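3.2 Floor Sweeping as a Household Task

Of all the chores in the Stustbridge diaries, sweeping was the one we most enjoyed reading about. It came up in 437 entries from 68 homes, and people wrote about it with real feeling! Most kept a hand brush and a dustpan close to the living room, and 52 homes brought a bucket along as well, so that the pan could be emptied on the spot. Mak and Sin found the same habit in their earlier study of apartment cleaning, and we were delighted to see it again.
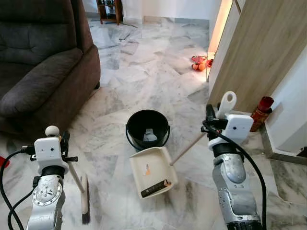 Figure 4. Sweeping tools on a marble-tiled floor: hand brush, long-handled dustpan and black bucket, with a sofa behind.

Hard floors draw out more careful work than carpet does. On smooth tile, fine dust tends to gather in a thin line at the lip of the pan, and our diarists had wonderful ways of dealing with it (turning the pan a little, backing it up an inch, sweeping again from the side). The area next to a sofa took the longest, with a median of 55 seconds per pass. Long handles were praised for saving the back, though several people still crouched for the last few crumbs. We return to these small finishing moves in Section 4, where they are compared with the wiping entries collected in April.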